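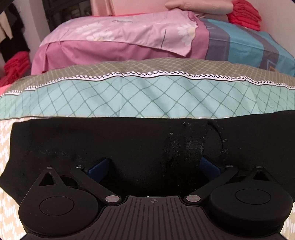

Jaws pressed against the black one, folded, on the quilted cover.

2022-05-24

Okay, rules day. I promised Radka Grgić I'd stop keeping our handling rules in my head and write them down somewhere the Osteveck folks can find them, so this is the rough version (the clean one goes in the Zata binder once she's been through it with a pen).

Starting with grip, as that's where we argue most. The rule as it stands: close until the pads touch cloth, pause, then lift. No squeezing harder to feel safe! I do it, everybody does it, and it makes the demos useless for teaching force. Radka wants the pause to be 2 seconds. I think that's forever when you're standing there with your arm out, but I tried it for a whole block and my starts did get a lot cleaner, so fine, 2 seconds it is.

Next, dark fabric. Black on black fingers is a pain to review, and I kept losing the edge when I scrubbed through older sessions. New rule: if the item is black, put something lighter under it or behind it. A patterned sheet works great. Also, don't pick lint off between takes. Worn cloth is what people own, and Nørgaard asked for exactly that in the Skindatau spec (section 4, the bit about garment condition, which I had to read three times).

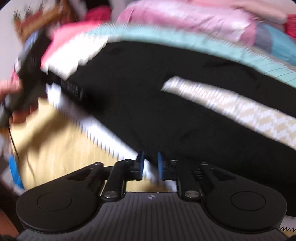 Pile work, fingertips on a folded edge, free hand in at left.

Piles are where my draft falls apart a little. The old sheet says "gripper only, free hand out of view," full stop. Radka says keep it. I say there are two kinds of pile episodes and we should label them: solo, and assisted, where the other hand may hold or move things. Both are useful, but mixing them under one label is how we ended up relabeling 59 episodes out of the last 100, and I'm not doing that again. We settled on a tag at the start of the episode, never added afterward from memory.

Speed is the other thing. If the cloth turns to mush when you step through the clip, you moved too fast. I know it feels natural to yank when you're deep in a heap, but slow down anyway, and especially on stripes and zigzags, which smear like crazy.

Still open:
- Do cords near the bed count as a stop condition? I say yes, move them first. Radka is checking the safety sheet.
- Does assisted need its own fingertip check, or is the one at the start of the session enough?
- Who signs off on changes after September, when Osteveck takes over the binder?

Wipe the pads before you put the gripper back on the charger shelf, please. Me included.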